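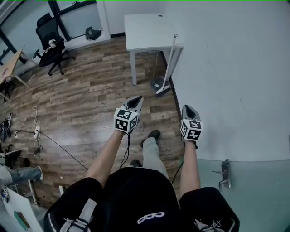 Adding a Film Screening to the Porlow Events Calendar

Posted by Tudor Gavrilă, May 16, 2020

You need an editor account and the theater's confirmed start time.

1. Log in and open Events, then New Event. Choose Screening as the type. The Concert type has no field for running time.

2. Enter the film title as it appears on the theater's own listing. Titles over 52 characters are cut short on the phone view.

3. Set the date and the start time. Enter the time the doors open under Notes.

4. For a benefit, check Fundraiser and type the name of the charity. Leave Ticket Price blank if admission is by donation.

5. Upload a poster no larger than 2 MB.

6. Click Preview. If the street address is missing, go back and pick the venue from the list again.

7. Click Submit. New entries go live at 11 p.m.

To repeat a screening, open the saved event and click Copy. A single event can be copied up to four times. Changes made to the original do not carry over to the copies.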